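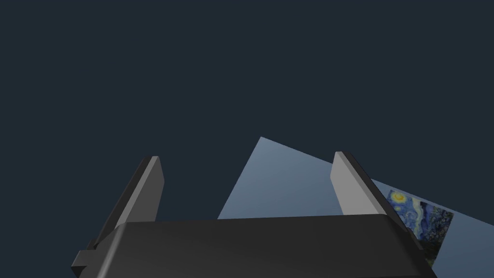
Last revised March 30, 2023. Applies to the Trinari parallel gripper model in the Finero cell, wrist camera enabled.

# Setting up the wrist camera and gripper in the simulated cell

This procedure covers the gripper mount, the wrist camera pose and the reference card used to check them. Work through it after any change to the gripper model, the tool flange offset or the tabletop. A change to lighting alone needs only section 4.

You will need write access to the cell configuration and a current copy of the flange drawing. Toivo Nieminen keeps the drawing in the Clakumano project folder. The older copy in the shared archive has the wrong bolt pattern and should be ignored.

## 1. Mount the gripper model

1. Stop the simulation and reset the arm to its home pose.
2. Remove the existing tool from the flange link. Deleting the visual mesh leaves the collision mesh behind, so remove the whole branch.
3. Attach the gripper base to the flange with a fixed joint. Zero all three rotations before entering the offset.
4. Enter the flange offset in metres. The drawing is dimensioned in millimetres.
5. Confirm that the two finger joints are prismatic, with the right finger set to mimic the left at a multiplier of 1. If the fingers travel in the same direction, reverse the sign of the axis on the right finger and leave the multiplier alone.

Open the gripper fully and check the joint readout. The fingers should stop at their upper limits without oscillating. Oscillation at the limit usually means the damping value was lost on import. Set it to 86 and repeat the check.

## 2. Place the camera

Parent the camera to the gripper base, never to a finger link. A camera parented to a finger shifts sideways each time the gripper closes, and the fault is easily mistaken for calibration drift.

Position the camera behind and slightly above the palm, looking out along the fingers. With the gripper open, the view should include:

- both fingertips, with clear space beyond them
- the front edge of the palm along its full width
- no part of the flange or forearm

Set the vertical field of view to 59 degrees. Set the near clipping plane short enough that the palm renders without holes. If the palm disappears or shows its inner faces, the near plane is too far out.

## 3. Add the reference card

The cell uses a flat tile textured with Van Gogh's *The Starry Night*. An asymmetrical picture makes a mirrored or rotated texture obvious at a glance: the cypress belongs on the left of the painting and the moon at upper right. Compare the tile with the source file from directly overhead, as a steep wrist angle makes orientation hard to judge.

1. Place the tile on the tabletop, flush with the surface.
2. Raise it by the smallest offset that stops the texture flickering. Flicker is caused by two coplanar faces competing for the same depth.
3. If the texture is mirrored, flip the U coordinate in the material. Do not apply a negative scale to the tile, which inverts its normals and upsets contact.

## 4. Run the sweep check

Run the wrist sweep at 500 physics steps per pose. The arm tilts the camera through its working range, and the table should tilt in the view accordingly while the gripper stays fixed in the image. Any movement of the palm relative to the image borders indicates a parenting error. Go back to section 2.

The background outside the tabletop is a single flat colour. Banding or a visible horizon means the default sky has been re-enabled, typically by a renderer update.

For the long check, run up to 2000 steps with the gripper cycling open and closed. Log both finger positions and compare them. A steady difference points to the mimic joint, while a growing one points to the solver tolerance.

## 5. Save and record

Save the configuration under a new revision number. Enter the flange offset, the camera pose and the damping value in the cell log. Jannik Böttcher reviews log entries before a revision is released to the Cárdenas test group.

### Known issue

Reloading a configuration while the gripper is closed can swap the finger limits. Open the gripper before saving. Karla Villaseñor has a fix scheduled for the June release.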